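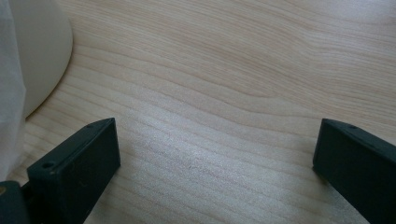
Runden Tabletop: purchasing notes and data card

What this is

The Runden folder holds recordings made with hand-held grippers on ordinary tables, plus the spreadsheet we used to pay for it all. People kept asking for the spreadsheet and ignoring the recordings, so the money now comes first.

What we bought

Grippers: 2, from Mirkico. Dark fingers, small holes along the top edges. Order the spare fingers with the tool. Ordered later, they travel alone and are billed for freight as if they were a piano.
Mounts: 3. The quote said two. The third is for the one that gets lent out.
Storage drives: 4. We budgeted for two and spent August deleting things we later wanted.
Tables: none. Every site already owned one, a fact that upset the furniture line in the grant template.

What we did not buy

An arm. The Shiferaw quote was polite and long, and the service contract cost more than the people. It stays on the wish list under "someday," next to the air conditioning.

Lighting. We used whatever the window supplied. Expect pale washed-out patches on light wood, and plan for them before you promise anyone even exposure. A lamp is cheap. Getting a lamp approved at Prutasside takes two signatures.

Planning advice

Put consumables on their own line. Screws, tape and finger pads look like pocket change until they are filed under "miscellaneous" and somebody from finance wants a meeting.
Buy both grippers from the same batch if you can. Ours differ slightly in grip width, and each has its own calibration file.
Ask for the return policy in writing.

Known gaps

Clips with the gripper open and nothing held are kept in. Filter on the grip column if you only want grasps.
Prices exclude tax and shipping.

Status

Sheet last updated Tue 20 December. Corrections go in the issues tab, preferably with a receipt.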